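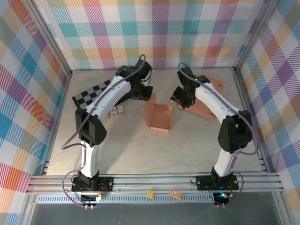 Two-arm box closing - policy replays fine in sim, stalls at the lid on the real arms

Despina Gashi
Posted 8th November

Hi all. Bimanual setup, two small arms on a rail, side by side, reaching in over the table. Task is open and shut a hinged-lid box. Left arm does the lid, right arm is meant to steady the tray. Imitation policy trained on 1,187 teleop episodes, action chunks, running through Skiduditz for the control loop and Gondal for logging.

Problem: left gripper goes over to the lid nicely, gets just above it and then hovers. Little twitches, never commits. Right gripper parks by the top corner of the tray and sits there too. If I nudge the lid a bit by hand the left arm wakes up and finishes the job no worries. So it knows how, it just won't start.

Stuff I've tried:
- longer chunks (a bit better, then it overshoots the lid)
- retraining from a different seed, same
- dropping the wrist views, way worse
- lowering the gripper gains, no change that I could see

Replaying recorded actions open loop on the real arms works pretty much every time, so I don't think it's calibration. Table still has the checkerboard sitting on the left from when I did the extrinsics, plus other bits and pieces. Walls are plaid fabric on three sides, same as in all the training data.

Joint positions in, joint targets out. Observations logged at the same rate as the actions. Is this a perception thing or a control thing? I've got a demo in a fortnight and would rather not recollect the lot.

Cheers

Ovbridge_Tim

Perception AND data imo. Classic hover. Have a look at your demos right where the left gripper is above the lid - bet the operator paused there every time, lining it up. Policy sees "gripper above lid, nothing moving" and the most common next action in your set is stay put. So it stays put. You nudge the lid, the picture changes, it's out of the pause state and off it goes. Fits what you're describing.

What worked for us on a drawer task:

Trim idle frames. Per episode, work out the joint velocity norm across both arms, and where it's under threshold for longer than a few frames, cut it down to two. Both arms at once!! Don't trim on one arm only or you'll cut out bits where the right is holding still on purpose and the left is working. Did that once, lost a week.

Check whether you're logging follower positions as your action instead of the leader's. If action = measured follower position then at the pause, action equals state more or less exactly and the net learns to copy its input. Cosex exporter does this by default if you leave the action key blank. Got bitten in May. Open loop replay still looks OK with it wrong, so your replay test doesnt rule it out.

Also print out predicted target minus current joint position while it's hovering. If it's basically zero it's the policy. If the targets are moving and the arm isn't, it's your controller (deadband, friction, whatever) and ignore everything I said.

I'd do that last one first, takes five minutes.

pfeffer88

get rid of the checkerboard, policy is probably looking at it. had same problem with a mug

Marg_in_Hobart

Agree with Tim mostly. Not sold on the checkerboard - if it was there for the training episodes as well then pulling it now is a change the policy's never seen, and you could easily make things worse. Leave the table alone till you've got the numbers.

One more to check: how are you stitching the chunks? If Skiduditz is blending overlapping chunks with the default weights, and one says "go" and the next one says "wait", the average is a little twitch. Which is what you've got. Try executing the first 3 chunks with blending off, or weight it hard to the newest prediction. Will look jerky, don't mind that, you only want to know if it commits to the lid.

If it commits, it's the averaging and you can tune from there without retraining. If it still hovers, trim the pauses and retrain. Start from your existing weights, not scratch, should save you a fair bit of time before the demo.

Oh and log the timestamps on your wrist views. Ours were lagging behind the joint readings and at a fine contact point like a lid edge that matters heaps more than it does on the way over.

Related
Action chunk blending: which weights for slow tasks?
Gondal logs out of order after a restart
Trimming idle frames without wrecking the gripper channel
Cosex export, blank action key
Second arm drifts when first arm is in contact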